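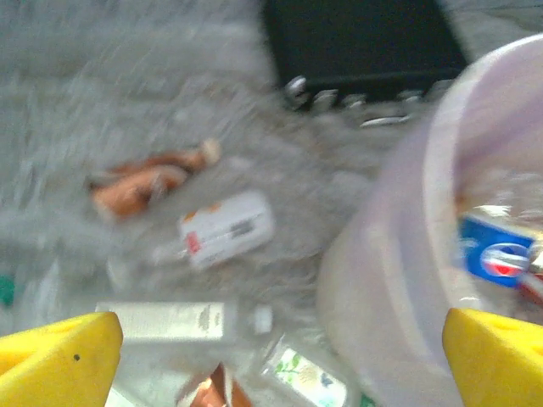
Brikov, July

Keeping a tidying arm in good order on a shaggy rug

A pick-up arm that sorts odds and ends into a bin gets dirty faster on a long-pile rug than on a hard floor. These are the jobs we do on our Wadetus, in the order we do them. Allow 40 minutes the first time.

Switch off at the wall before touching the fingers. The stop button only holds the motors, and the gripper can still close when it wakes up.

Fingers. Wipe both yellow fingers with a cloth wrung out in warm water and a drop of washing-up liquid. Sticky sweet wrappers leave a film, and a slim carton will slide straight out of a greasy grip. Dry them well. Avoid kitchen spray, which dulls the surface.

Fluff. Rug fibres work their way into the joint behind each finger. Pull them out with tweezers, turning the finger by hand as you go. If one has wound itself tight, snip it first – a seam ripper is good for this. Look again after a week if the rug is new.

Wrist camera. Use a dry lens cloth and nothing else. If the pictures are still smeared after cleaning, check whether the arm is moving at the time. A fast swing in a dim room will blur everything, and the cure is a slower travel speed or another lamp.

Bin. A see-through plastic tub is fine, but it must stay put. Ours sits to the right of the work area, and we put a square of non-slip matting under it. Drinks cans should be empty and drained before they go on the rug. Tip the tub out before it is half full, or the fingers will knock the top layer when they let go.

Finger gap. Close the gripper on a piece of card. It should hold evenly along both tips. If one side is slack, loosen the small screw at the base, square the finger up and tighten again. Spare screws are sold by Gilmartin under part number 3399. The finger pads are 1533.

Height. Set this with the pile brushed up. If you set it on flattened pile the tips will plough through the rug on the next run. Raise it one step at a time until they only brush the fibres.

Flat things. Cards and plastic sleeves are the hardest to lift. Teach the arm to take them by a short edge, with the fingers opened only a little wider than the item. Laptops and tablets should be moved by hand.

Finish with three slow runs using a small box, and listen for clicking at the wrist. A click on every turn usually means fluff you have missed.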